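I've been going on about the Dosto breakfast benches to anyone who'll listen, so here's the short version for the newsletter. Since October the tabletop handling work at Rukska has been moving over to grippers, one bench at a time, and the job my coworkers do has changed more than I expected (mine too!).

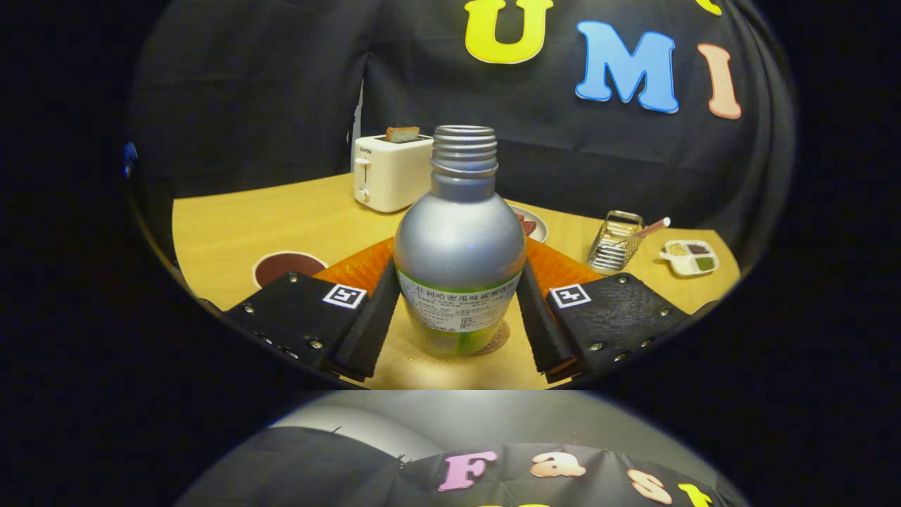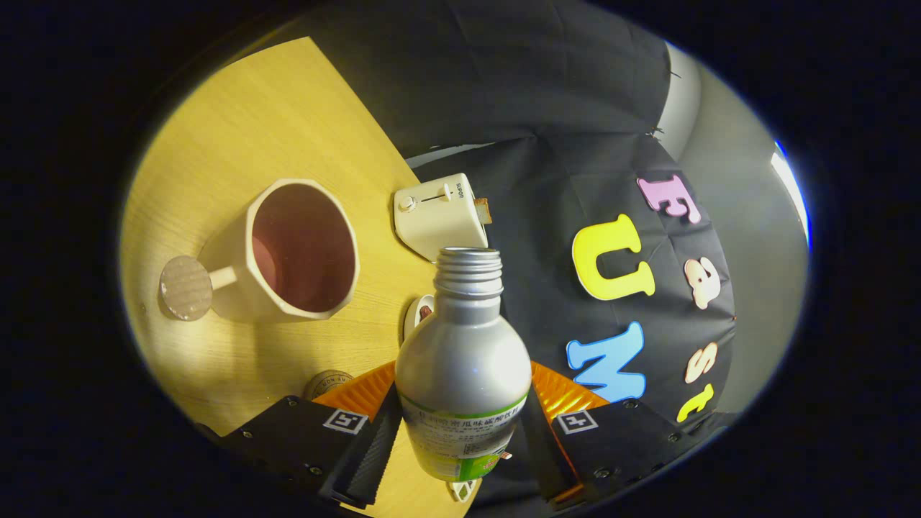 Bottle between the fingers, toast in the toaster — breakfast bench work.

**So is anyone losing their job over this?**

The 11 people on the handling crew are all staying, and their pay grades stay put as well. Their hours look different, though. Mornings used to be pure lifting and placing, and now they go to showing the grip by hand and then checking what the Trandar software made of it. The crew got through 189 grips in the first week and 2745 by the end of the month, which had people rubbing their wrists a bit, so shifts on the hand-held tool now stop after two hours.

Hervé Poulain, who runs the early shift, likes the new setup but wants more say in it. "We know which items are awkward," he told me over coffee. "Ask us before you pick the next one." Management has agreed to that, and the crew's list goes up by the lockers this week — narrow necks and anything with a slippery label are already on it.

Krajewska is handling the training, in small groups, on paid time. If you're on late shift and want in, put your name on the sheet by the time clock before 4 p.m.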